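Werkstattbuch, November, Vorführung für die Gäste von Olvera

Beginn 14 Uhr, im Simulator. Gekommen sind Pendo Magesa und Jad Azar, von uns waren Svatopluk und ich da. Nuala hat sich per Telefon zugeschaltet, der Ton war schlecht.

Ich habe zuerst die Szene mit der Granitplatte geladen, weil dort der Schädel liegt und Besucher immer gleich danach fragen. Beide Arme in Startstellung, Schrittweite 2 ms.

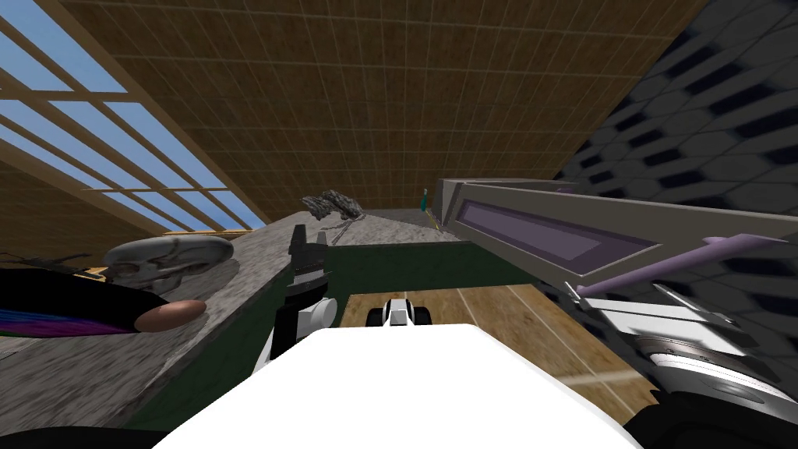
Jad wollte wissen, warum wir die Räume so bunt mischen. Svatopluk hat erklärt, dass die Texturen bei jedem Start neu gewürfelt werden, zurzeit aus einem Vorrat von 262 Stück. Frau Magesa hat gefragt, ob der Regler davon etwas merkt. Der Regler nicht, aber die Bilderkennung sehr. Das muss ich für das nächste Mal besser vorbereiten, meine Antwort war zu lang.

Danach hat Jad selber gesteuert. Er ist vorsichtig und kommt schnell zurecht, nur die Drehung vom Handgelenk hat er zweimal verwechselt.
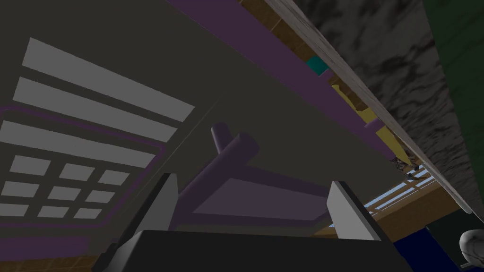
Frage von Nuala: Wie viele Episoden haben wir mit Prenunik gerechnet? Es sind 4000, davon 82 ohne gültiges Protokoll. Diese soll ich aussortieren, bevor Olvera die Daten bekommt.

Noch offen:
Kurzanleitung für Gäste auf eine Seite kürzen
Aurelio fragen wegen der Lizenz für den zweiten Rechner
Reibung am Finger prüfen, der Wert ist noch vom Frühling

Ende 15:40 Uhr.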